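Running the 400 at Erstead: what I learned from one season of splits

by Lærke Eyvindsson
25 Jul 2002

I picked the 400 meters for my project because I run it, badly, and I wanted to know where my race falls apart. Coach Hedegaard has kept paper records at the Erstead track for years, and he let me borrow three boxes of them over the summer. I typed in 3,398 splits by hand (my wrists have opinions about this). Every one is a hundred-meter piece of somebody's 400, with lane and weather if whoever held the watch bothered to write it down.

My first guess was that slower runners go out too fast. Everyone on the team says so, and Kolbrún Stougaard, who ran the Mogensen relay with me, bet me an ice cream on it.

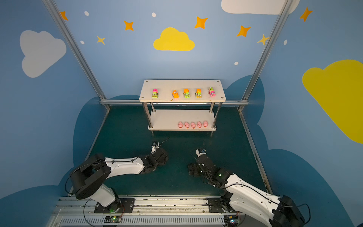

So I sorted the runners by finish time and looked at how much of the race each one spent on the first hundred. The ice cream is still under debate! The slow group did start a bit quick, but the bigger gap came between 200 and 300 meters, on the far bend, where the good runners barely lose anything and the rest of us just sort of sag. I went back and checked my own races and there it was, every single time.

I had to throw out 915 splits. Some had no lane, some were in handwriting that even Coach couldn't read, and one whole meet at Flandska was timed from the wrong line, so the first hundred looked like a world record for everybody. That hurt, because it was a big meet with lots of girls my age in it.

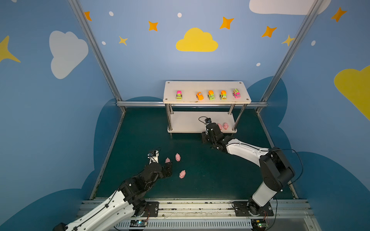 Bends turned out to be the part I enjoyed most. In lane one you're leaning in hard, and a tall runner has a lot of leg to fold around a tight curve. Hrefna Kárason and I tried to work out on paper how the lean should change by lane and we got stuck on the shoulders and hips for ages. The arm on the right up there, with its big black shoulder joint and the upper arm bending forward and down, is pretty close to the stick figure we ended up drawing, only ours had knees. Our numbers for lane one came out sensible and our numbers for lane eight did not, so I left them out.

If I did it again I'd collect fewer races and time them all myself, with two watches. I'd also write down the wind on the back straight, which at Erstead can be awful in July. Johannes Shabalala has offered to hold the second watch next season, and I've started doing my hard reps from the 200 mark so I can practice that far bend while I'm tired.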